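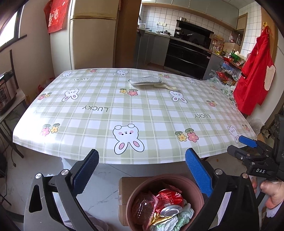
Londlow Home Kitchens is opening its doors again this October, and the fourth season of our neighbourhood cooking evenings will be the biggest yet. The idea has stayed the same since the first winter: a household lends its kitchen for an evening, a small group comes round, everyone cooks, and everyone sits down together to eat what they have made. We don't hire halls and we don't ask hosts to buy anything. A dining table under a wipe-clean cloth, green and white plaid with cartoon bunnies and little clusters of flowers, is every bit as welcome on our list as a long oak one, and a rice cooker on the counter or a pressure cooker on a side table will make you very popular with the group leaders!

Last season 1,192 meals were served in 47 homes across Londlow, from the terraces behind the station to the new flats at Grecu Wharf. This year 13 more households have already put their names down, and there is still room for others.

"People apologise to me for their kitchens on the phone, and then I go round and it's lovely," said Corina Zwahlen, who looks after the hosts. "There's a pot on the hob, there's a fridge with room on one shelf, there's a table. We can work with that. Some of our best evenings last year were in kitchens where we had to take turns at the sink."

New this season is a set of evenings built around rice. Petrică Sandu will lead the first of them, starting with plain steamed rice and going on to fried rice, stuffed peppers and a baked rice pudding with plenty of lemon. Later in the month Pierina Ruggiero takes over with risotto and, for the patient, arancini. Both have cooked with us from the beginning and both are happy to have beginners at the table.

There will also be pressure cooker evenings, which were asked for again and again on last season's comment cards. Zamfira Cârstea is planning bean soups, a beef stew with prunes and a chickpea dish that she makes at home most weeks. Those who own an electric pressure cooker and have never got further than the manual are warmly invited to bring it along. Please bring the manual too.

Each evening starts at 6.30 pm and finishes by 9.30 pm, washing up included. Groups are kept to the number of chairs the host has. Ingredients come in a box from Lastach, the greengrocer on Mill Lane, who have supplied us from the start and who this year are adding dried beans and pulses to the order. The charge is £2 a head, paid on the night, and children eat free.

Hosts are asked to have a clear worktop, a working oven or hob, an oven glove or pot holder and a bin with a fresh bag in it. We bring the knives, boards, aprons and tea towels, and we take the peelings away with us for the allotments. Guests with allergies should say so when they book, so that the menu can be settled before the box is packed.

The season ends with a shared supper at the Skustilent Rooms, where all hosts and guests can bring a dish they learned along the way. Gheorghița Nistor is putting together the recipe booklet for it and would love to hear from anyone whose version turned out better than ours.

To host an evening or book a place, ask at the Lastach counter or pick up a form from Londlow Library. Places on the rice evenings are going quickly.

Press contact: Corina Zwahlen, Londlow Home Kitchens. Group leaders are available for interview, and reporters are welcome to come and cook.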